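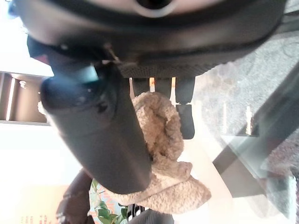
Thin orange-tan rods, very close up.

June 3, 2019. Thread on fixing old wooden sash windows. I finished the last one in our house in Wullura, and a few people asked for notes.

---

Background: two-story house on Rosser Street, original single-pane windows, most of them painted shut. The quote for replacing the lot was more than we paid for the car. I decided to repair them one at a time.

---

I had done no window work before this. I can use a saw and a putty knife. That is enough to start with. The wood in old sashes is usually better than what you can buy now, and most of the damage is at the bottom rail, where water sits.

---

Before you touch anything: test for lead. Any paint in an older house should be treated as lead until you know otherwise. Mine tested positive on the outside and on the sills. That changes how you work.

---

For lead paint, no dry sanding and no torch. Mist the surface with water, scrape wet, catch the chips on plastic sheeting, and wear a proper respirator. Work clothes get washed by themselves. Keep kids and pets out of the room until it is cleaned up. Check your local rules on disposal.

---

Order of work for one window, the way I ended up doing it:

- cut the paint line between sash and stop
- pry off the stops
- take out the lower sash, then the parting beads, then the upper sash
- board up the opening
- strip, repair, glaze, prime, paint
- new cords, back in

---

Cutting the paint line is slow. Use a sharp utility knife and go over it several times before you try to pry. If you force it, the stop splits or a long flake of paint tears off the wall. I split the first stop I touched. After that I was down to one broken piece per room.

---

Label everything. Stops look the same and are not the same. I wrote the room and side on the back of each piece in pencil. Masking tape fell off in the damp and I lost an evening fitting stops to the wrong windows.

---

The parting bead is the thin strip between the two sashes. Assume it will break. It is cheap, so buy extra. You have to pull it from a groove that has been painted over many times, and old bead snaps at the nails.

---

Sash cords. Every one of mine was rotten or already gone. The weights were lying at the bottom of the pockets. There is a small access panel in the side of the jamb, low down, usually hidden under paint. Feel for it, score around it, and lift it out with a chisel.

---

Weigh your weights against the sash if anything seems off. In the back bedroom someone had put in a mismatched pair, and the sash crept up on its own. I thought it was a bad pulley for a good while.

---

Use cotton cord or chain. I used cotton. Gwion Morgan, who restores windows over in Furach, told me to avoid the shiny synthetic rope because it stretches and slides. I took his word for it and have no comparison to offer.

---

Pulleys: do not throw them away. Boil the paint off in an old pot you will never cook with again. Same goes for the latches and lifts. Mine turned out to be brass under several coats of cream paint. A drop of oil on the axle and they run.

---
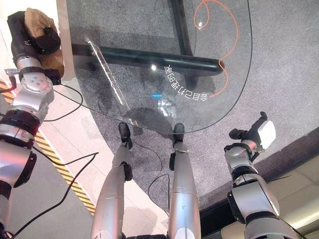
Brown cloth on one side, small white piece on the other.

Next, removing old putty. This was the part I liked least. Some of it falls out when you look at it and some of it is like concrete. Heat softens it, but heat also cracks glass, and heat on lead paint is a bad idea if you go too far.

---

What worked for me was a steam box. Mine is rigid foam board taped together, with a wallpaper steamer feeding in through a hole in the side. One sash goes in for 45 minutes. Putty and paint both come off soft, and because it is all wet there is very little dust.

---

Wear thick gloves when you open the box. The glass is hot and so is the wood. Have a flat surface ready, scraper in reach, and work fast. You get a short window of easy scraping and then it starts to firm up again.

---

After steaming, leave the sash somewhere dry with air moving around it. I gave mine a week. Primer on damp wood peels, and then you get to do it all again.

---

Glass. Old glass has ripples in it and I wanted to keep as much as I could. I broke 2 panes in the whole project, both while pulling glazing points and being impatient. Pull the points straight out with narrow pliers. Do not lever against the glass.

---

If you need replacement glass, try a salvage yard before the hardware store. Jeferson Araújo keeps a rack of old sashes behind his yard and will cut panes out of the ones that are past saving. New glass next to old glass is noticeable in the evening light, at least from our street.

---

Cutting glass is easier than people say, apart from old glass, which is brittle. Score once, one pass, even pressure. Do not go back over the line. Practice on a piece you do not care about.

---

Rot repair. Push an awl into the bottom rail and the corners. If it sinks in, dig the soft wood out until you hit something solid. Small holes get epoxy filler. Anything bigger gets a new piece of wood glued in, then epoxy around the edges if the fit is poor. My fits were poor.

---

Two of the sills were beyond patching. I cut those back and let in new wood. Make sure the new sill slopes away from the house. I checked mine with a level four times and still had to plane one of them again.

---

Caulk does not fix rot. One of the previous owners of this house believed it did. Under every thick bead of caulk was wood you could take out with a spoon.

---

Oil the bare wood in the glazing rabbet before you put in putty. Dry wood pulls the oil out of the putty and it cracks early. Some people prime the rabbet with thin oil-based primer for the same reason. Either one is fine.

---

Glazing, short version: thin bed of putty, press the glass in gently, set the points, roll more putty between your hands, push it in, and strike it off with the knife in one long pull. Your first will look bad. Start with a window at the back of the house.

---

The finished putty should sit just below the line of the wood on the inside, so it can't be seen from indoors. Carys Morgan showed me this. She also showed me how to dust the glass with whiting and brush it off, which takes up the oily smears. I had been using window cleaner on fresh putty. Do not do that.

---

Wait for the putty to skin over before painting. The can said one thing and the weather said another. In January it took far longer than it did in May. Press it with a finger. If it leaves a print, wait.

---
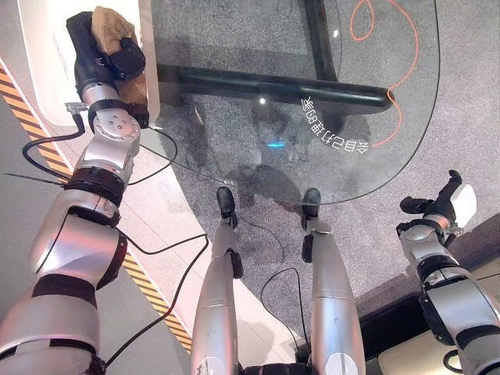 Let the paint run a hair past the putty and onto the glass. That seals the joint. It feels sloppy if you have spent years taping edges, but it keeps water out. Do not paint the sides of the sash where it slides. Wax them instead. A plain candle is fine.

---

Weatherstripping. I cut a groove in the bottom rail for a rubber bulb and used spring bronze up the sides. Fredy Ospina lent me his router for the grooves. By hand it would have taken all summer. The bronze is fiddly to nail, so drill the holes first.

---

Storm windows matter too. A sound old window with a good storm over it is a different thing from a bare single pane. We are hanging ours in the fall.

---

Cost for everything, tools included but not the storms: $407. Most of that was epoxy, primer and the steamer. Glass was cheap. Cord was cheap. My time is not in there, and there was a lot of it.

---

Time: 40 hours on the first window, which is embarrassing, but it includes building the steam box and making every mistake listed above. The later ones took a couple of weekends each, with waiting in between.

---

Things I would buy again: a good stiff scraper and a spare set of blades for it. A pull-type scraper for profiles. The better respirator. Things I would skip: the window zipper tool. The knife did the same job.

---

Things I still don't have right: the landing window rattles when the wind is from the west, and one of the kitchen sashes needs a shove in wet weather. I think I put the stop back too tight on that one - there is room to move it out by a coin's width.

---

If you only do one thing this year, free up the top sash. Most people don't know theirs opens. Drop the top, raise the bottom, and warm air goes out while cooler air comes in. Our upstairs was much easier to sleep in last week.

---

Sølve Dalen asked about casements. I haven't done any. His are in Susberg, and they have a winter problem I know nothing about. If someone has notes on inward-opening ones, please reply to this post and I'll pass them along.

---

I'll add the cord lengths and the steam box measurements when I find the notebook. It's in the garage somewhere, under the drop cloths.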